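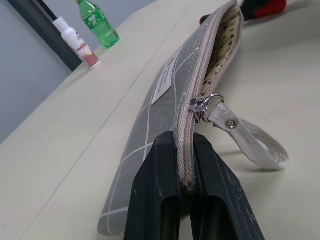
Gillia Orozco
Sewn goods bench, Borkham Repair Workshop

April 27, 2025

Pencil pouches, continued. Got the grey grid one out and went over it properly before cutting anything for the next lot. Writing this down while I remember it, and so whoever picks up the pattern has something to go on.

Outer is a grey canvas-type cloth with the thin white grid. I like the grid for looks and hate it for cutting. The squares and rectangles are all different sizes so there is no repeat worth matching, and I've stopped trying. What does matter is keeping one of the long white lines parallel to the zipper edge. If it drifts even 3 mm over the length of the pouch the whole thing looks twisted, even when the seams are straight. I chalk along a white line first now and cut from that. The weave and the print don't quite agree on this bolt, so go with the print.

Lining is the cream with small dark brown dots. Good choice against the grey, and it makes it easier to find things in the bottom of the pouch. It will mark, though. Pencil lead shows on cream within a week of use. I tried rubbing graphite into an offcut and washing it by hand with dish soap, and most came out but there was a shadow left. Might try a darker lining in the June batch. The Preto cotton would do, the brown one, if there is enough left on the roll. I haven't measured it.

Zipper is the light beige coil on the greyish-pink tape. The colour was a bit of a gamble when I ordered it and I've come round to it. Coil is right for this shape. We had metal teeth on an early one and it was too stiff to curve when the pouch was full, and it scratched. Notes on setting it:

Tack the tape to the lining first, then the outer. The other way round the lining creeps.
Stitch length 2.5 on the outer pass, longer on the tacking.
Leave the zipper half open before closing up the ends or you can't turn it. I have done this wrong more than once.
Keep the lining well back from the coil. Topstitching through all layers holds it there. Without topstitching the slider will pick up dotted cotton sooner or later.

The slider and pull are plain silver metal with a jump ring taking the strap. Jump ring is the part I trust least. If the ends aren't closed dead flush the strap webbing works into the gap. Close them with two pairs of pliers, twisting sideways, never pulling apart. The heavier gauge from the Orozco tin (my own stash, labelled) is better than the ones that came with the pulls. Please put the tin back on the shelf when done.

Wrist strap. Off-white webbing, folded to a loop and held near the attachment with a round silver rivet. This is where most of my time went. The edges are slightly frayed and darker than the rest, and it's the only thing on this pouch that looks worn to me. The body still looks fine next to it. Options as I see them:

Leave it. It's a pencil pouch.
Swap to a tighter weave in the same width. Costs a bit more per metre.
Fold the webbing edge under and stitch. Too bulky at the rivet, I tried it on scrap and the post was too short to grab.
Run a line of fabric glue along each edge before assembly. Cheap, but it dries hard and you can feel it on the wrist.

I favour the tighter weave. I've put 40 cm of it aside in the drawer under the cutter, enough for a couple of trial straps with waste. Cut the ends with the hot knife and not the shears. Let them cool flat or they curl.

Rivet notes. Single hole through both layers, punched on the scrap of hardwood and not on the bench top. Set with the small concave die. If the cap dents, the post was too long for the thickness, so either go down a size or put a bit of canvas between the layers. Check the back as well as the front. A sharp edge on the back is what cuts the webbing from the inside.

Label. Small white rectangle, sewn flat on the face a little in from the zipper, with the text running lengthwise. The grey print is faint. At arm's length I can't make it out, and I know what our labels say. Ask the printer for a darker grey or go to black. Position is good, leave it there, but it has to go on before the lining is attached. I unpicked a whole seam for this once and would prefer not to again. Matching white thread, edges stitched right down so nothing lifts.

General shape is fine. Long and slim, takes a full-length pencil without poking the end, which the first pattern didn't. It won't take a pair of compasses with the zipper shut, and I don't think it needs to. Somebody wanted a flat base on it. That would be a different pouch.

For the next lot: 12 outers, all off the same length of cloth so the grey matches. Cut linings at the same time and stack them in pairs. Seam allowance stays as on the card pattern. The card is getting soft at the corners, so I'll trace a new one onto the clear plastic before I start and write the grainline on it this time.

To buy: needles, size 90, we are down to the last packet. Beige thread to suit the zipper tape. Tailor's chalk, white is useless on the grid, get blue.

Iron is still spitting. Emptied it and ran it through twice with clean water, a bit better. Use a pressing cloth on anything cream until it's sorted.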